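Letting your home while you are away: frequently asked questions

These are the questions owners send us most often before they list a house or flat with Prurna for the first time. If yours isn't covered, use the message form in your owner account.

Getting started

What kinds of property do you take?
Houses, flats and self-contained annexes that are somebody's home for at least part of the year. We don't list single rooms, caravans, boats or places that are let all year round. An annexe must have its own front door, its own bathroom and somewhere to cook.

How long is a usual let?
Most are between one and four weeks. The shortest stay we will arrange is 3 nights. You can set a longer minimum for your own listing, and many owners do this for the summer months so that there are fewer changeovers.

Do I need permission from anyone?
You may do. If you have a mortgage, ask your lender. If you are a leaseholder, read your lease, as many of them forbid short lets or need the freeholder's consent in writing. Some councils have their own rules too. We ask you to confirm that you have checked, but we don't check for you, and we can't refund your listing fee if you find out later that you aren't allowed to let.

Can I list if I rent my home?
Only with a letter from your landlord. Upload it when you set up the account.

What does it cost?
There is a yearly listing fee of £569, which covers the listing, the key handover service and one inspection visit. We also take a commission on each booking. The rate depends on where you live and is shown on your quote before you agree to anything.

Preparing the house

How much do I have to clear out?
Less than people expect. Guests who book a home know that it is one. They need an empty wardrobe or rail in each bedroom, two empty drawers, a shelf in the fridge and a shelf in the bathroom. Everything else can stay if it is clean and you don't mind it being used.

What should I leave in the kitchen?
Enough plates, bowls, mugs, glasses and cutlery for the number of people you sleep, and then a couple more of each. Saucepans in at least two sizes, a frying pan, an oven tray, a colander, a sharp knife, a chopping board, a tin opener and a corkscrew. Tin openers are what guests write to us about most. Wooden utensils are fine, but throw out any that are split or have gone furry. Small things are easier to find in an open basket than at the back of a deep drawer.
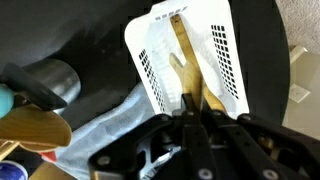

Should I leave food?
Dry goods, oil, salt, tea and coffee can stay. Please take away anything opened in the fridge. Freezer food can be left if you keep it to one drawer and label that drawer as yours.

Do I provide bed linen and towels?
Yes. One full set per bed and one bath towel and one hand towel per person, with a second set for stays of more than a week. Tea towels and a bath mat as well. If you would like to hire linen, Kurklow delivers and collects in most of the areas we cover. You book that directly with them and pay them, and they need the order ten days ahead.

What about my own things?
Lock up anything you couldn't replace, along with passports, bank papers, medicines and spare car keys. One locked cupboard or room is normal and we mention it in the listing so that guests aren't surprised. A cupboard tied shut with string doesn't count as locked for insurance purposes.

Can I leave pets behind?
No. Fish in an outdoor pond are allowed if they can go without feeding for the length of the stay. Guests aren't permitted to look after your animals, even if they offer to.

Do I need to write a house guide?
Yes, and we can't put the listing live without one. It should cover how to work the heating and hot water, where the stopcock and fuse box are, the wifi password, bin days, parking, and anything in the house that sticks, drips or needs a knack. Two sides of paper is plenty. There is a blank form in your account which you can fill in and print.

Photographs

Can I take my own?
Yes. We need every room guests will use, in daylight, with the lights off where you can manage it. Stand in a corner or doorway and hold the camera at chest height. Please don't use a filter or a very wide lens. Guests who arrive at a smaller room than they were shown tend to ask for money back, and in most of those cases we have agreed with them.

Do the rooms have to be spotless in the pictures?
They have to be clean. They don't have to be bare. For the dining area, what guests look for is the shape of the table and how many people can sit round it, so say in the caption how many chairs you have and whether there are more in a cupboard.
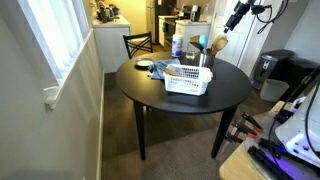 If your table extends, give both sizes. The same goes for sofa beds: one picture folded and one made up. Take a picture of the front of the building as well, which we send only to confirmed guests to help them find the door.

How many can I upload?
Up to thirty. The first one appears in search results, so choose a living room or garden and not the outside of a garage.

Keys and arrivals

How do guests get in?
Most owners use a key safe. We work with the Obi model, and if you don't already have one we can sell you one at cost. It needs to be screwed to brick or stone, out of sight of the road. If you live in a block where key safes aren't allowed, a key can be held at one of our pick-up points, which are open from 8 am to 9 pm.

How many sets do I need?
You need 2 for the guests and another for us. Please try every key in its lock before you hand it over. Freshly cut copies often need going back to the shop.

What time can guests arrive?
From 4 pm, with departure by 10 am. You can change these times by up to two hours either way when you set up the listing. Once a booking is confirmed, its times are fixed unless you and the guest both agree to a change through the message form.

Money and damage

When do I get paid?
Five working days after the guest leaves, into a UK bank account in your name. We can't pay into somebody else's account.

Is there a deposit?
We don't take cash deposits. Each booking includes a damage waiver, paid for by the guest, which covers accidental damage up to £2,000. Broken glasses and the odd chipped plate count as wear and tear and can't be claimed for.

How do I make a claim?
Through your account, within seven days of the guest leaving. Attach photographs of the damage and a receipt or a link to the price of a similar item. For furniture we may ask for a repair quote first. Claims for carpets are worked out on the age of the carpet, so a stain on a ten-year-old carpet may bring you very little.

Will my home insurance cover guests?
Often not. Many ordinary policies stop covering theft or accidental damage while paying guests are in the house. Ring your insurer before your first booking and get the answer in writing. If they won't cover you, look for a policy meant for short lets.

Do I pay tax on the income?
You may have to. It depends on how much you earn from letting and what else you earn. We send a statement each April listing all your bookings and our charges, and you can download one at any time. We can't give tax advice.

Cleaning

Who cleans between guests?
You can do it yourself, pay a cleaner of your own, or use Cirnitz, who look after changeovers for us in towns and cities. In rural areas you will usually need to find someone. Whoever does it will need our changeover checklist, which is in your account under Documents.

Do guests have to clean before they go?
They are asked to wash up, take out the rubbish and leave the house tidy. They aren't asked to strip beds, hoover or clean the oven. Please don't add jobs like these to your house guide, as we will take them out.

Changing your mind

Can I cancel a booking?
You can, but it upsets people's plans and we charge for it. More than sixty days before arrival, the charge is a tenth of the booking. After that it rises to a quarter. There is no charge if the house can't be lived in, for instance after a flood or a boiler failure, but we will ask to see some proof.

Can I block out dates for myself?
As many as you like, with no charge, provided they haven't been booked. The calendar takes up to an hour to update, so if you block a date and a request for it comes in straight afterwards, decline it and pick "dates not available".

How do I close my listing?
Send us a message at least thirty days before you want it to end. Bookings already confirmed will need to be honoured or cancelled under the terms given earlier. Guest keys are posted back to you by recorded delivery, and the key safe is yours to keep.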